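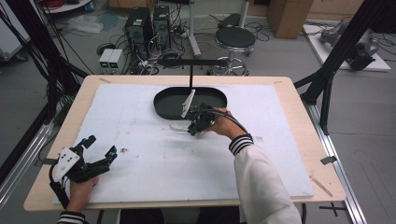

Rudico Mailschutz

Phishing-Simulation und Meldefunktion für Unternehmen ab zwei Standorten

Artikelgruppe: Security Awareness
Lizenzmodell: pro Postfach, Laufzeit jährlich
Betrieb: eigener Server oder gehostet

Rudico Mailschutz verschickt Testmails an die eigenen Beschäftigten und wertet aus, wie damit umgegangen wird. Erfasst werden Zustellung, Klick auf den Link, Eingabe auf der Zielseite und Meldung über das Add-in. Eingegebene Passwörter werden nicht gespeichert, auch nicht verschlüsselt. Im Protokoll steht nur, dass das Formular abgeschickt wurde.

Vorlagen

Im Lieferumfang sind 90 Vorlagen auf Deutsch und Englisch enthalten, darunter Paketbenachrichtigungen, Rechnungen, Kalendereinladungen und Passwortabläufe. Alle Vorlagen lassen sich im Editor ändern. Eigene Vorlagen können als EML-Datei importiert werden. Anhänge werden beim Import entfernt und müssen neu zugewiesen werden.

Versand

Eine Kampagne kann an bis zu 2.000 Empfänger gehen. Größere Gruppen teilt das System in mehrere Kampagnen auf, der Bericht fasst sie wieder zusammen. Der Versand lässt sich über mehrere Tage strecken und auf Arbeitszeiten begrenzen. Vor dem ersten Versand muss die Absenderadresse des Servers im Mailgateway freigegeben werden. Die Anleitung dazu liegt im Kundenbereich unter »Zustellung«.
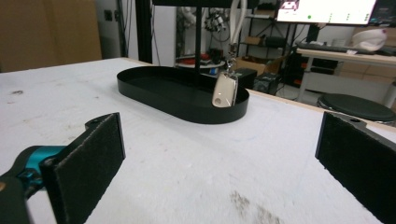
Der Bericht steht als PDF und CSV bereit. In der Grundeinstellung sind die Ergebnisse nach Abteilung zusammengefasst, Namen erscheinen nicht. Die namentliche Auswertung muss von zwei Administratoren gemeinsam freigeschaltet werden und wird im Änderungsprotokoll vermerkt. Abteilungen mit sehr wenigen Postfächern werden der nächsthöheren Einheit zugeordnet.

Add-in »Ratley«

Mit dem Add-in melden Beschäftigte verdächtige Nachrichten direkt aus dem Mailprogramm. Gehört die Nachricht zu einer laufenden Kampagne, erscheint eine kurze Rückmeldung. Alle anderen Meldungen gehen mit vollständigem Header an das hinterlegte Postfach der IT.

Systemvoraussetzungen (eigener Server)

Linux, 64 Bit
4 GB Arbeitsspeicher
PostgreSQL ab Version 17
Eigene Domain mit gültigem TLS-Zertifikat
Ausgehender SMTP-Zugang

Varianten

Mailschutz Basis: Kampagnen, Vorlagen, Bericht
Mailschutz Plus: wie Basis, zusätzlich Ratley und Verzeichnisabgleich über LDAP

Ein Wechsel von Basis auf Plus ist jederzeit möglich, die Restlaufzeit wird angerechnet. Kunden mit dem Vorgängerprodukt Rakthorpe können ihre Vorlagen übernehmen, Berichte aus Rakthorpe jedoch nicht.

Vertrieb und Support über Tshabalala Systemhaus. Angebote bitte mit Anzahl der Postfächer und gewünschter Betriebsart anfragen.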